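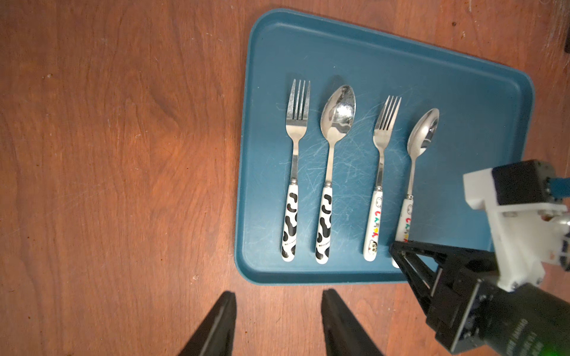 2 min read

Grasp planner keeps picking the wrong end of shiny spoons, forks are mostly fine

posted in Perception and Grasping, Rimura community help

koltoneo_bench

Two-arm setup, wrist camera on each, running the Rimura grasp node on top of our own control loop. Job is simple on paper: take forks and spoons off a blue tray one at a time by the handle. Handles are white ceramic, two with black cow patches, two with cartoon faces and colored letters. Steel heads.

Forks ok. Spoons not. The detector finds the spoon, box looks right, then the grasp point lands in the bowl. Worse on the big spoon. Small one it gets the handle but the angle flips 180 now and then, so the wrist spins all the way round for no reason and times out.

Tried so far: lower exposure, higher confidence cutoff, retrained on 3,000 more crops. Retrain helped the forks (which didnt need it). Spoons same as before.

Is this a segmentation problem or a planner problem? Also does anyone know if the other arm showing up in view messes with the mask. Its fingers end up right over the small spoon's handle tip when both arms are close in.

Can post config if needed. On the March build.

rathjen_user_tom4to

Segmentation. Dump the mask before it goes to the planner and look at it. My bet is the bowl highlights get cut out as holes and the planner sees two nice thin edges it can close on. Had the same thing with ladles.

What fixed it for me:

Fill holes in the mask before the grasp step. One line in the post filter.
Don't let the planner choose from the whole object. Split off the handle as its own class and only send that. The metal collar is a good place to cut, your labelers will find it easy.
For the flip, take the direction from head center to handle center, not from the long axis of the mask. Long axis has no front or back so of course it flips.

The cow patches might bite you too. Big black areas on white, a weak model will chop the handle into pieces. Check that before blaming the planner.

On the other arm, yes it matters. You already know the joint angles, so project that arm's model into your camera and mark those pixels as "don't know". Not as background!! If you mark them background the handle just looks shorter and the grasp center creeps up toward the bowl. Needs decent camera calibration between the two arms, mine was off by 7 mm and the mask was useless until I redid it.

sudham_lab

try turning the lights down. worked for us, diffrent tray though

koltoneo_bench

Dumped the masks. Big spoon has a hole in the bowl you could drive a truck thru. Filled holes, grasp is out of the bowl on most tries now. Cow handles came out in one piece, cartoon ones split at the letters sometimes, didn't expect that.

Head-to-handle direction is in, no flips yet but only ran it for 2 hours. Doing the handle class next. Haven't touched the arm masking, calibration between the arms is old and I know it's bad.

Lights made no difference here, but thanks.

rathjen_user_tom4to

For the letters add some color jitter in training, and merge pieces that line up on the same axis. Do the calibration first tho or you'll be chasing ghosts.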